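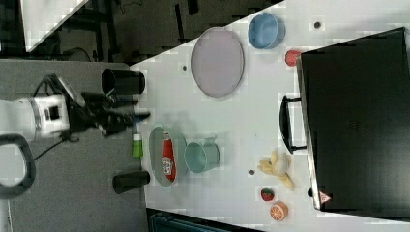
So which gripper would she buy again? The plain two-finger one, says Hildegard Weidemann, with the softer pads.

Weidemann runs bench tests at the Lusberg shop in Gokthorpe. Four grippers so far, same arm, 30 picks per object per day. Total on the sheet when I visited: 3,082. "Most of those are boring," she says. "Boring is good. I want boring."

The expensive Pletomico unit lost points on setup. Two days on the driver alone. "Nice hardware – but I wanted to throw teh manual."

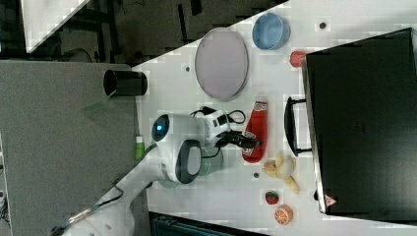
The two-finger gripper at the ketchup bottle, wrist camera behind it.

Her colleague Mahfuz Dissanayake cares more about the cameras. He'd take a second view over a better gripper any day, and they've argued over it since February. "She says pads, I say pixels."
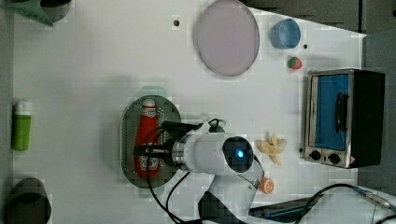

Grip force is the setting they change most. Too low and things slide, too high and the soft stuff dents. Dissanayake likes a bottle on its side for this, like the ketchup held in the black fingers over the oval tray, with a label he can use to judge the angle. Cups he trusts less. "Cups lie to you." Next up is a Palamarchuk controller, same objects, another 1,000 picks. Weidemann wants it done before she orders anymore pads.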